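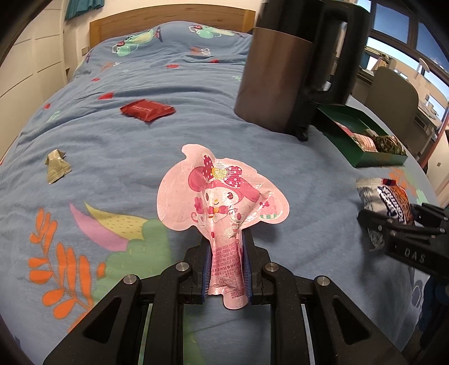

Candy pouch with the My Melody character, snack bag behind.

Unit 4: Why New Car Launches Get Pushed Back

Welcome back, everyone, and thank you for the lively talk last time about dealer stock (I could have stayed another hour!). Today we follow one car, the Bemance Claden, a small family SUV that was promised for the fall and then slipped to the spring. Buyers heard it as bad news, and dealers took it harder still, but the people inside the company had been expecting it for months.

Start with the parts. The Claden shares its doors and floor with the older Amrani, and that saved a good deal of money, but the new dashboard came from a single supplier that fell behind.
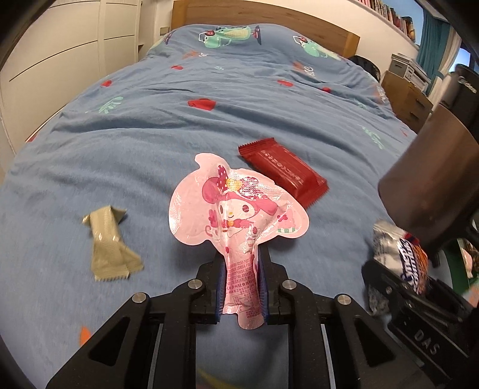
When one part is late, the whole line waits, and a plant can't park half-built cars in the yard forever. Hanane Abdelaziz's reading, which I hope you've all had a chance to look at, puts the shortage at 571 dashboards by the end of the first month. Keep that figure handy, we'll need it for the exercise.

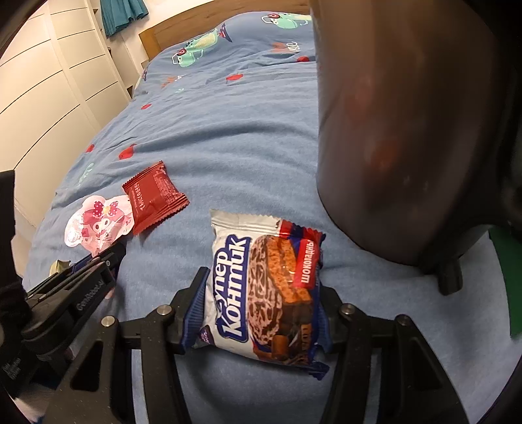
Mement, November

Notes from the dealer visit. Lahcen Shehata runs a showroom with 12 cars on the floor, and he had taken deposits from 106 customers before the delay was announced. He called every one of them himself, bless him, and offered either a refund or a discount on the outgoing Amrani. Think about what that discount does to the used price of an Amrani bought the year before, and to how its owner feels about the brand.

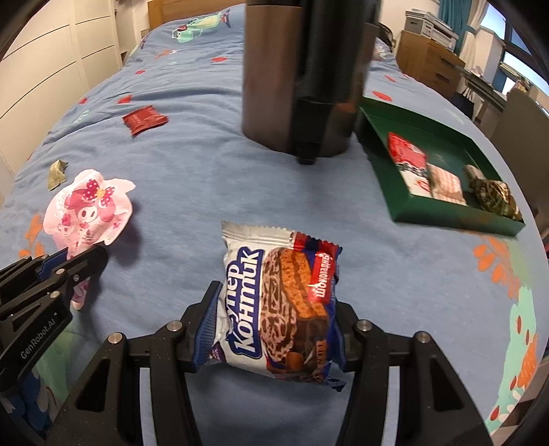
For Next Time

Read Yasmine Fahmy's chapter on holiday-season sales, and write a page on whether you would have launched on time with fewer trim levels. Please don't worry about fancy wording, plain sentences are lovely. If you get stuck, Mostafa Mansour keeps help hours in room 132, and he's very patient with the spreadsheet questions.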